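Larnum bed frame with padded headboard — two weeks in

Posted Tue 16 October

Ok quick one, typing this on my lunch. Bought the Larnum back in September after way too long sleeping on a frame that squeaked every time I rolled over. Came in 4 boxes. Driver left them at the bottom of the stairs, thanks for that.

Assembly. Fine mostly. Bolts all there, the little wrench is junk, use your own. Took me an evening plus a bit of the next morning. Instructions are drawings only and step two has the side rail the wrong way around, so read ahead before you tighten anything. I didn't. Had to undo the whole side.

Headboard is the reason to buy it. Grey, padded, light wood posts at the corners. Soft enough to lean on with a laptop for a whole movie. Mine arrived with a dent in the padding that came out by itself after a couple days. Fabric picks up lint like crazy tho. Lint roller lives on the nightstand now.

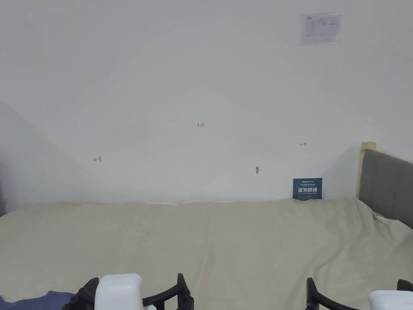

Sheets — I went with beige, fitted, from the Dunbar line. Deep pockets, holds on at the corners, doesn't ping off in the night. Wrinkles if you so much as look at it. I don't iron sheets and I'm not starting. If you like that hotel look get something heavier.

Placement. Long side against the wall for me, small room, no choice. Makes changing the sheet a pain becuase you have to kneel on the mattress and shove your hand down the back. Frame is heavy so pulling it out every time isn't happening. I stuck felt pads under the feet and that helped some on the wood floor. Should be in the box at this price, they aren't.

Noise: none so far. I'm around 100 pounds heavier than my cat and neither of us gets a creak out of it. Tightened everything again after the first week, would recomend doing that.

Smell: a bit of new fabric smell the first three nights. Window open, gone.

Looked at the Vorncombe too, cheaper, but the headboard on that one is a thin board with cloth on it. Knocked on it in the store and it sounded hollow. Delivery on the Larnum was $49 on top, which annoyed me, the other one was free.

Would buy again. Minus one star for the wrench, the missing pads and the step two thing. Four out of five.

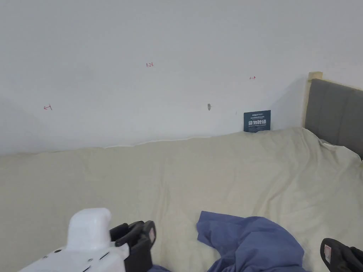 Leidy Arango wrote: We have the same frame and the re-tightening tip is right, ours started clicking after a month and it was just the middle bolts. For the sheet, do the wall side first, both corners, then pull toward you. Way less kneeling. Does the fabric on yours mark if you lean on it with wet hair? Ours did a little, came off with plain water.

Reply: no marks yet but I'll keep a towel handy. Will try the sheet thing this weekend, thx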